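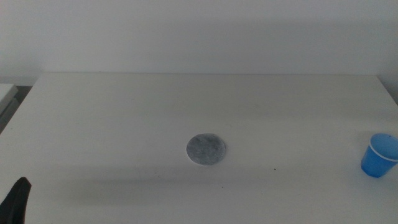 Minley Table Layouts, README and data card

Print this page | E-mail this page

Summary

Minley Table Layouts is a set of written records of small household items standing or lying on tabletops. Each record covers one layout: which items are on the table, which zone each one occupies, which way up it is, and what the table itself looks like. The set holds 3,837 layouts built from 46 item types. Records were prepared at Tokgate and coded with the Dogbe zone scheme, version 2.

The set was made for work on table setting and clearing: checking written instructions against a layout, comparing two layouts of the same items, and testing whether a description such as "the cup to the right of the pad" picks out one item only. It holds no measurements of people and no purchase data.

Contents of the package

layouts.csv — one row per layout
items.csv — one row per item in a layout
types.csv — the 46 item types and their permitted states
surfaces.csv — one row per table and background combination
zones.txt — the Dogbe zone scheme in words
CHANGES.txt — corrections since the first release

All files are UTF-8 with comma separators and a header row. Line endings are LF. Empty fields are left blank and should be read as "not recorded". The value "none" is different and means that the coder looked and found nothing to enter.

Fields in layouts.csv

layout_id: five digits, zero padded. Not sequential, as withdrawn layouts keep their numbers.
surface_id: key into surfaces.csv.
n_items: number of rows in items.csv with this layout_id.
sparse: 1 if the layout has one or two items, otherwise 0.
light: even, side, or mixed.
notes: free text, up to 200 characters.

Fields in items.csv

layout_id: key into layouts.csv.
item_no: order of entry. It has no spatial meaning.
type: key into types.csv.
color: one of fourteen color words. See "Color" below.
zone: Dogbe zone code.
state: upright, inverted, on side, flat, or leaning.
whole: 1 if all of the item could be assessed, 0 if only part of it could.
sure: 1 to 3, where 3 is certain.

Item types

Types are named by shape first and by use second. A thin round thing lying on a table may be a coaster, a pot stand, a scouring pad or the felt from under a plant pot, and at normal viewing distance these are often hard to tell apart. All of them go under "disc, thin". Material is recorded only where it is plain. In the Minley records a mottled gray disc with a speckled surface is entered as disc, thin; color gray; state flat; material blank. Entering felt, foam or paper on the strength of surface texture alone was the most common error in the first coding round.

Cups are divided into "cup, handled" and "cup, tapered". The second type covers the disposable drinking cup shape, wider at the open top than at the base. A tapered cup in blue plastic is entered with material "plastic" and color "blue". Capacity is not recorded. Contents are recorded only if the inside can be seen to the base, and the field is left blank in all other cases.

Of the 3,837 layouts, 1,509 include at least one tapered cup and 1,255 include at least one thin disc. These groups overlap. Layouts with both are useful for relation tests, where the question is whether the cup is on the disc, beside it, or well away from it. A cup counts as "on" only if its whole base lies within the outline of the disc. Partial overlap is coded as "touching".

Zones

The Dogbe scheme divides a tabletop into nine zones, three deep and three wide: near, middle and far, each with left, center and right. Zones are taken from the front edge of the table, not from where the viewer happens to be. An item that straddles a boundary goes to the zone holding the greater part of its base. If the split is even, it goes to the zone nearer the center. Items with a base smaller than a saucer are never given two zones.

For a table that is deeper than it is wide, the same nine zones apply and are simply longer. Round tables use a separate set of five zones described in zones.txt.

Coders enter zones before colors. Reversing the order produced slightly faster work but more left/right slips, and the order was fixed for the second round. 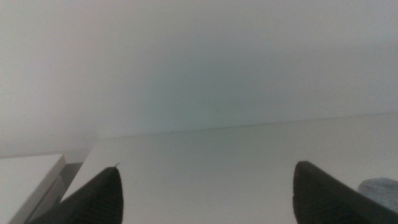 Manura Household Layouts Unit, Tokgate

Surfaces and backgrounds

surfaces.csv describes the table and whatever stands directly behind or beside it. Pale tables against pale walls are the hardest group to code consistently. With a white tabletop and a white or off-white wall, the back edge is often the only firm reference, a thin darker line where the two planes meet. Coders are asked to find this line first and to work forward from it.

The fields are as follows.

surface_id: three digits.
table_color: same word list as items.csv.
finish: matte, satin, gloss, or blank.
pattern: none, grain, print, or weave.
back_edge: against wall, free, or not assessed.
wall_color: same word list.
wall_features: outlets, switches, pictures, shelves, text, or none.
neighbor: any block, box, cabinet or second table within arm's length of the table.
gap: 1 if a gap separates the table from its neighbor, 0 if they touch, blank if there is no neighbor.

The neighbor and gap fields were added in the second release. A white block set lower than a white table, with a narrow dark gap between them, had been coded as part of the table in several records, which pushed everything one zone to the right. The affected layouts have been recoded. A neighbor is never counted as table surface, even where it has the same color and a flat top, and items standing on it are left out of items.csv.

Small marks, crumbs and specks are not items. Anything too small to be given a type is entered under notes in layouts.csv if the coder thinks it matters, and is otherwise ignored. The word "speck" is preferred to guesses such as "screw hole" or "chip".

Color

The fourteen color words are white, off-white, gray, black, red, orange, yellow, green, blue, purple, pink, brown, tan and clear. Shades within an item are not split. A cup that looks lighter inside than outside is still one color, taken from the outer wall. White surfaces often pick up a cool gray or slightly green cast, and this is to be ignored unless it has a hard boundary. Wall color is entered from the evenly lit part.

Two coders will still disagree on white and off-white. Users who do not need the difference should merge them. The same holds for tan and brown.

Coding procedure

Each layout was coded twice, by different coders working apart. Where zone, type or state differed, the layout went to a third coder, whose entry stands. Where only color differed, the first entry was kept and "sure" was lowered by one. Coders could not see the notes field from the earlier pass.

Items that could be assessed only in part are kept, with whole set to 0. The shape of the missing part is not to be inferred for the state field, but the type may be entered if the visible portion is enough to settle it. For a tapered cup, part of the rim and part of the side wall are normally enough.

Known limitations

Sparse layouts are more common than they would be in a kitchen or dining room in daily use. Models fitted to the full set tend to expect clear space around each item. The sparse field can be used to rebalance.

Square and rectangular tables dominate. Results for round tables should be reported separately.

The set has few stacked items. Two nested cups are coded as one item with a note, and there are not enough of these for a test split.

The "leaning" state is used unevenly between coders and should be treated with caution. We intend to replace it with a yes/no field for contact with another item.

Height above the table is not recorded. The set cannot be used to tell a thick pad from a thin one beyond the type names themselves.

Splits

No official split is provided. Split by surface_id, not by layout_id, or the same table will turn up on both sides.

Corrections

Report errors with the layout_id, the item_no and the field name. Corrections are gathered and released each July. Layouts are withdrawn only if the surface was wrongly identified — other errors are fixed in place and listed in CHANGES.txt.

Print this page | E-mail this page

This site uses cookies to remember your display settings. By continuing to use the site you accept their use. Accept | Cookie settings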